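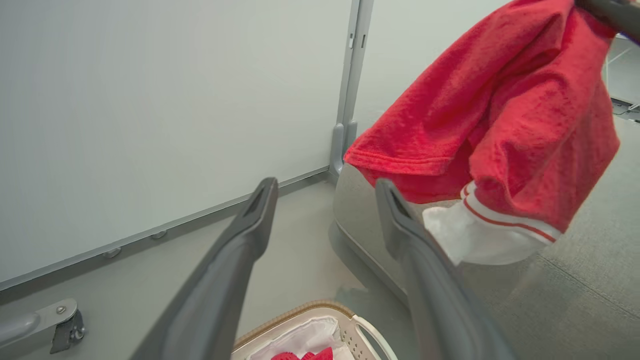 Laundry corner, walk-through checklist
Pokside building, ground floor
Checked by Farzana Thambiah, July 19, 2020

1. Wall panels, light gray. OK.
Smooth face, nothing sticking out to catch a sleeve. The Fergate brochure calls these "maintenance free." I have heard that about a lot of walls. Keep them on the list.

2. Base rail and bolts. OK for now.
Bolts are in place along the rail. I put a wrench on each one and got no movement. The January sheet also says "all tight," in the same handwriting as the 15 lines above it, so I would not lean on that sheet for much.

3. Upright post and foot bracket. Watch.
The post has slots, and slots collect hooks and hangers sooner or later. Nothing gets hung from it until Llanos tells us in writing what load it takes. "It should be fine" over the phone is not a load rating.

4. Casters. Not passed.
Screw is visible and looks like it belongs there, but I want the wheel turned by hand and the brake tried with a full load on top. The last inspector ticked this box without moving anything, as far as I can tell.

5. Floor. OK.
Pale gray, which at least shows spills. The supplier says it is non-slip. I tried it with wet soles over by the door and would call it less slippery than tile. Leave the mat down.

6. Basket and tub. OK with a comment.
Rim has no sharp spots that I could feel. Keep both out of the walkway, 22 inches clear. Somebody will say that is too much.

7. Clothing, heavy items. Comment only.
Red terry tops like the one with the striped white cuff go in with reds until someone shows me they don't bleed. The Plisstead detergent claims to stop color running. Try it on a rag first. Long sleeves go all the way into the basket, not over the side, where they drag and get stepped on.

8. Lint and drain check. Not done.
Door was locked and the key was not on its hook. Marked as open, please do not tick it for me.

Open items: 4 and 8. Recheck both before anyone signs the bottom of this page.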